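3.2 Collecting demonstrations in simulation

All examples used to train the policy were gathered in Marulanda, our household simulator. An operator steers both arms of the robot by hand controller while the simulator logs joint positions, gripper commands and the views from several cameras. Each attempt is stored as one episode. Two operators shared the work, and each practiced on 83 episodes that we did not keep.

The views differ a great deal in how much of the room they show. A close gripper view (Figure 4) may hold very little besides the fingers and a few plain surfaces. We kept such steps in the training set -- the policy will meet them at run time too. 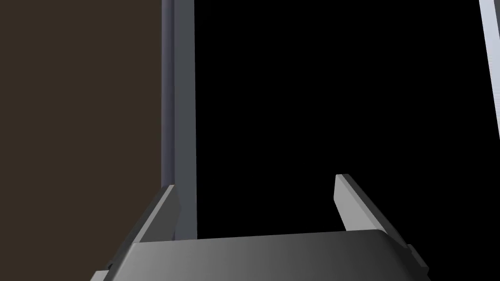

Figure 4. Simulated close view of the gripper, with nothing between the fingers.

The wider view carries most of the information on where the furniture stands. In the bedroom layout this means the bed, the dresser and the glass-topped desk, along with both arms.

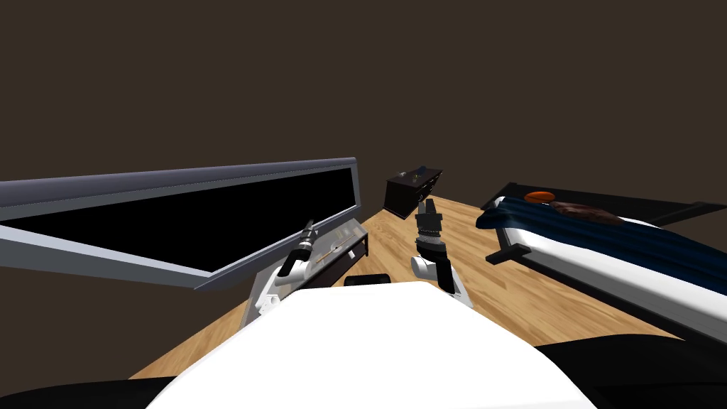 Episodes were capped at 400 steps. An operator who ran out of steps started again from a new robot position, and the unfinished attempt was marked as failed but not deleted. After removing episodes with missing camera data we were left with 1,715. We did not balance them by room or by operator. Failed attempts are left out of the main training runs and come back only in the comparison in Section 5.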